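T恤

T恤(也写作T恤衫,我老家那边的长辈一律叫“汗衫”)是一种短袖、圆领、没有扣子的套头上衣,平铺开来像字母T,名字就是这么来的。我写这个词条的时候身上就穿着一件,领口已经松得不像样了,所以下面有些话可能带点个人感情,请多包涵!

名称

英文写作T-shirt,“恤”字一般认为是粤语对shirt的音译,后来跟着衣服一起传到各地。台湾常说“T恤”或“T-shirt”,北方口语里也有人直接说“半袖”。我个人最喜欢“文化衫”这个叫法,不过严格说来它指的是印了字或图案的那一类,素面的不算。

历史

T恤原本是内衣。十九世纪流行的连体内衣又闷又难穿,后来有人把它拆成上下两截,上面那截慢慢就变成了今天的样子。二十世纪初,美国海军把白色圆领棉衫发给水兵当内衣穿,天热干活的时候大家把外面那层一脱,它就见了天日。到了五十年代,电影明星穿着它上银幕,年轻人跟着学,家长跟着皱眉。

印花T恤是再往后的事。丝网印刷便宜了以后,乐队、学校、竞选团队都来印,一件衣服成了一块会走路的布告牌。我手里有一件Bettencourt唱片行的店衫,是朋友Rodrigo Esteves搬家时塞给我的,字已经裂成了河床的样子,我还是舍不得扔。

面料与结构

最常见的面料是纯棉平纹针织布,业内叫汗布,正面是一个个小小的V形线圈,反面是横向的弧。纱线分普梳和精梳,精梳的把短纤维梳掉了,摸着滑,也不太起球。克重(每平方米的重量)决定厚薄,我常穿的那款标的是144克,夏天穿刚刚好,就是白色的会有点透。

领口通常用罗纹布,弹性比大身好。讲究一点的会在后领内侧加一条肩带,从一边肩缝压到另一边,防止越穿越垮。下摆和袖口多半用双针绷缝,正面看是两道平行的线,反面是网状的。买衣服的时候我必翻袖口看这里,线迹歪歪扭扭的就放回去。

还有一种圆筒织法,大身两侧没有接缝,做起来省布,但洗几次之后容易扭,侧面慢慢转到肚子前面来(我有一件Jeklow就是这样,穿上总觉得自己站歪了)。

洗涤与收纳

深色的翻面洗,冷水,别和毛巾混在一起,不然会沾一身毛。印花的不要直接熨图案。棉布第一次下水多少会缩,没有做过预缩处理的更明显,烘干机会让它缩得更厉害,我吃过亏,一件好好的中号进去,出来只能送给外甥女Aurora Valente了。

至于叠法,流派多得很。我的习惯是先摊在床上,用手把大身抹平,再把袖子往里折,最后从下摆往上对折。商店里那种叠法要垫一块板,每件宽窄一样,我在Wudeslow商场打过一阵子工,一下午能叠得手指发麻。还有一种捏住两个点一提一抖就成形的快叠法,看别人做很神气,我练了15分钟,成果像个饭团。放抽屉的话竖着排比摞着好,找的时候不用整摞翻。
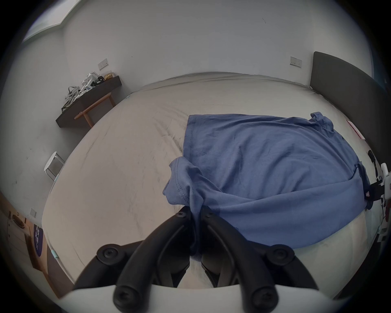
常见款式

圆领:最基本的一种,领口高低每家都不一样,脖子短的朋友可以挑稍微开一点的。

V领:显脖子长,外面套衬衫也不会露出来。开得太深就要看胆量了。

亨利领:圆领前面多一小截门襟,带2到3颗扣子。算不算T恤一直有人吵,我投赞成票。

落肩款:肩缝掉到上臂,整体宽大,这几年满街都是。Bosine的落肩款袖子几乎到手肘,我穿着像借了哥哥的衣服,可是真舒服啊!

长袖T恤:名字里有“T”,形状也还是T,只是两横长了点。

旧T恤的去处

穿旧的T恤用处很多:剪开当抹布(纯棉的吸水特别好),裁成长条编地垫,或者把袖子剪掉、下摆缝死,做成买菜的袋子。我妈的做法最朴素,旧的当睡衣,睡衣再旧了擦自行车。捐出去之前记得先洗干净,破洞大的就别捐了,直接投到纺织品回收箱里。

参见:汗布、丝网印刷、背心、Polo衫

本条目最后修订于2019年8月25日,补写了落肩款一条。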